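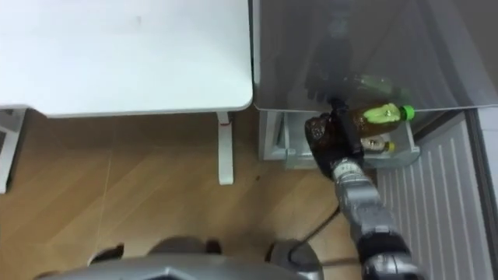
*Figure 4. Arm at the tray, dark brown bottle in the gripper.*

## 4. Teaching the tray position

Do this section after the arm is bolted down and the joint zeros are saved. The steps are for the Skumemeck arm with the Prosalo controller. You need a clear plastic tray and a closed bottle.

1. Set the speed limit to 90 mm/s. Leave it there until step 7.
2. Put the tray on its base and push it back until it stops.
3. Jog the gripper to just in front of the tray rim. Save this point as `TRAY_WAIT`.
4. Jog down to grip height and save `TRAY_PICK`.
5. Close the gripper on the bottle. Start with a grip value of 300 and go up in small steps if the bottle slips.
6. Raise the arm straight up until the bottle clears the rim, then save `TRAY_LIFT`.
7. Run the three points in order, five times. If every run is clean, you can raise the speed.

**Caution:** Keep one hand on the stop button during step 7. Caps must be screwed tight.

**Note:** Error 1042 means the wrist is near its limit -- back off and come in at a lower angle.

**Note:** Check that cables on the floor have enough slack before each run.

Wait times are in milliseconds. Damir Ivanov's file uses 3000 at `TRAY_WAIT`.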